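Dorneseo Forums > Arms and Grippers > Grippers
Thread: Flanik two-finger vs Toft parallel on drawer pulls

gantrygoat
Posted 7:42 AM

Has anyone here run the Flanik fingers on anything other than blocks and cups? The sales page says "household handles" and I've learned to read that as "one handle, in our office, on a good day." We're choosing for a two-arm table and I have until the end of June to put an order in. The other candidate is the Toft parallel with the stock pads. It's 375 more for the pair and I'm not convinced the difference buys anything.

Loads are light. Toy food, small drawers, cabinet doors. No heavy parts.

asger_b
Posted 8:15 AM

I've been doing drawer pulls on a two-arm bench. Small wooden cabinet, black metal handle, toy bread roll on the table for the pick part of the task.
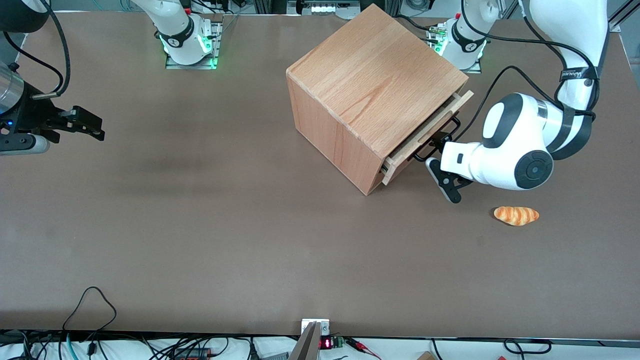
Left arm on the drawer handle, drawer partly open. Right arm idle.

My main complaint is the angle. If the cabinet sits square to the arm, anything will open that drawer, including a bent coat hanger. Turn it so a corner points at you and you find out what your fingers are worth. The lower finger ends up close to the tabletop, so there's very little room to come in from underneath. I logged 300 pulls and 37 of them slipped off the handle before the drawer was open far enough to put anything in.

Asger Bjarnason

mill_and_a_half
Posted 8:31 AM

37 out of 300 is lousy for a drawer that size. What speed? And are you closing on position or on current? If you're closing to a fixed width then those numbers tell us about your width setting and nothing about the gripper.

asger_b
Posted 8:50 AM

Current. Same limit for every pull, half the speed I use for free moves. I did try fixed width first and it was worse, so I threw those runs out.

mill_and_a_half
Posted 8:58 AM

Then it's the pads. I'd bet lunch on it. Hard flat pads on a smooth metal bar are going to slide, I don't care whose name is on the box. Put some rubber on there and run it again before you blame the fingers.

pocketlathe
Posted 9:26 AM

Disagree. Rubber fixes the pull and ruins the release. We had soft pads on a pair of Gesow grippers and they'd hang on to the handle just long enough to drag the drawer back with them. Then your next step starts from a drawer in the wrong place.

Also, I'd look at the wrist camera before spending money on fingers. Half of what people call slipping is the arm closing on the wrong bit of the bar because the view was blocked.

gantrygoat
Posted 9:40 AM

That's my other worry. Every wrist camera clip I've seen from a vendor has a lovely clear view of the target and no gripper in it. Asger, can you post what yours sees when it's holding something? I don't need a pretty one.

asger_b
Posted 10:12 AM

Sure. Same cabinet hardware style, bread in the fingers. 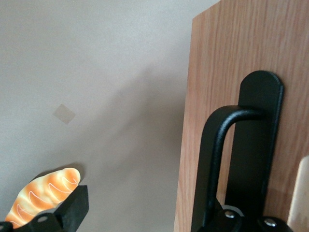

Wrist view with the toy loaf gripped. Wood panel and door pull on the right.

The bread eats the lower left corner, and there's gripper hardware in the bottom right by the low end of the handle. The top of the pull is easy to find. The bottom is where I'd want to see better, and that's where things get crowded. Gray background with a shadow across it doesn't help the depth estimate either.

pocketlathe
Posted 10:20 AM

Yep, that's what I mean. You can see the bend at the top of that pull just fine. I'd aim higher on the bar and leave the fingers alone.

mill_and_a_half
Posted 10:34 AM

Aiming higher works on that door pull. It does nothing for a drawer handle that's down near the table. Two different problems and you're fixing the easy one.

gantrygoat
Posted 11:05 AM

So far I've got one vote for pads, one for the camera, and no reason to pay extra for the Toft. Has anybody used the Toft on a handle? I mean used it, with numbers. I've already watched the video.

asger_b
Posted 11:18 AM

Not me. I can redo the angled drawer with rubber on one finger only, which might split the difference between you two. Same speed and same current limit. Will post the count, good or bad.

mill_and_a_half
Posted 11:23 AM

One finger, fine. Put it on the upper one, and write down where on the bar each grip lands or we'll be back here having the same argument.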